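Does a conservation easement mean I can't build a farm stand?

Posted by Igor Krawczyk, Apr 17, 2020

We're buying 399 acres outside Cunthorpe, and the seller put the whole thing under an agricultural conservation easement years ago. The easement runs 7 pages, and I have now read it more times than I've read anything I enjoyed. It says "structures incidental to agricultural use" are allowed inside the building envelope. My wife wants a farm stand by the road. The road, naturally, is 848 feet from the building envelope. Does a stand count as a structure if it's small? And can we sell things we didn't grow? She has ideas about chips and granola bars.

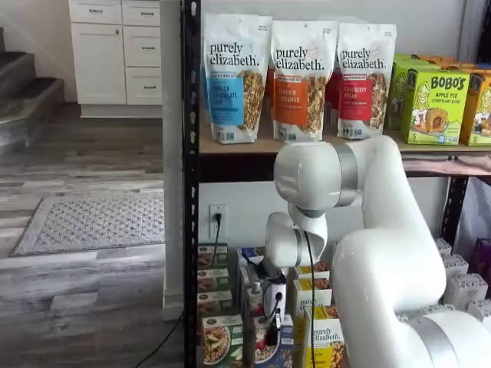

Packaged snacks on a black metal shelving unit.

The seller says "they never check." The seller is also moving to another state.

Pronthorpe
They check. Whoever holds the easement normally has the right to come out and look, and plenty of them do it every year. We have a similar easement and got a polite letter over a hay shelter.

Go by the definitions section. Ours defines "structure" as anything with a roof or a foundation, so a wagon parked at the gate was fine and a shed wasn't. Yours may say something else. If it doesn't define the word, write to the land trust before closing, describe what you want with a sketch, and get the answer in writing. A friendly phone call is worth what you paid for it.

On selling other people's goods, look for "retail" or "commercial" in the prohibited uses. Ours lets us sell what's grown on the property, plus a small amount of other stuff. Granola bars would be other stuff. The county may have its own farm stand rules too – separate permit, separate office, separate lunch hour.

Spahić
Just put it on wheels

Pellulitz
Wheels don't always help. My neighbor's stand had wheels and had not moved since December, and the land trust noticed the grass growing through them.

Also ask whether the envelope can be moved. Some easements allow it once with the holder's consent, though you'd pay for the survey. Mine shifted 300 feet and it took most of a year. Have a lawyer who does farmland easements read it before you sign – the guy who did your cousin's will is going to learn on your dime.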